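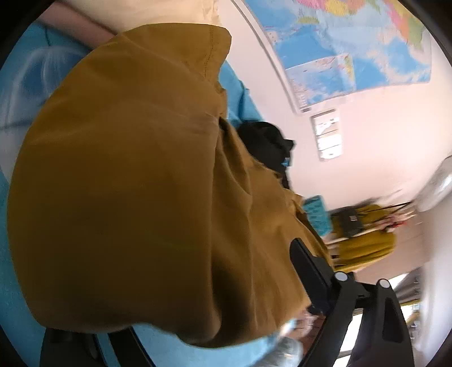
Mustard on blue, with the big map on the wall behind it. I want that color in my own closet.

So I finally got to one of the Hervieu open days! I've been meaning to go ever since they moved out to Stirnthorpe, and this time I had the afternoon free and no excuse. It's 57 miles from my front door and I only took one wrong turn (the one by the gas station, same as everybody).

If you haven't heard of them, they're a small outfit working on robots that can handle laundry. They don't mean the washing part, they mean the part where you stand by the bed with a pile of stuff and sigh. I signed in, got a sticker with my name spelled wrong, and was visitor number 13, so I was feeling lucky.

The talk came first. Eun-seong Seo ran it and she was great, very quick, no slides to speak of. What they do is have people go through ordinary chores with a gripper held in the hand, with a camera on it, and the robot learns from those recordings later on. You squeeze, the two fingers close, you pick up the sleeve or whatever it is. They call their tool the Protum, and there were a couple of them on the table for us to pass around. It's lighter than I thought it would be, and I got way too attached to mine.

She told us they have 600 recordings of jackets alone, and that jackets are the worst. Shirts are flat and more or less behave. A jacket has a collar and cuffs and a lining that slides around, and every time you drop it you get a new shape. I asked about fitted sheets and got a big laugh from the back row, and then a very serious answer that went on for a while. (Short version: not yet.)

Then we got to watch pictures from the chore sessions up on the big screen, and I could have stayed for hours. There's something about other people's folding! I was the one going "get the cuff, get the cuff" under my breath.
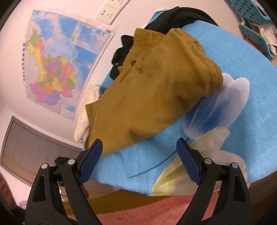 The jacket again, with the black gripper coming in. Look at that blanket!

After that came the part I'd driven out for, which was having a go. They gave me a hooded sweatshirt and a table and told me to take my time. Well. I got one sleeve across, went for the other one, and pulled the first one right back out again. My second try was better if you squint. A boy of maybe ten took over after me and had the thing in a neat square before I'd put my sticker back on.

Practical stuff, if you're thinking of going: parking is behind the Hendley building and it fills up early, so use the far gate. The door code on my slip was 1339, but they change it for each open day, so don't come crying to me. Coffee is free and the cookies go fast. They're doing another one before the end of July and I've already put my name down, with the spelling in capital letters this time.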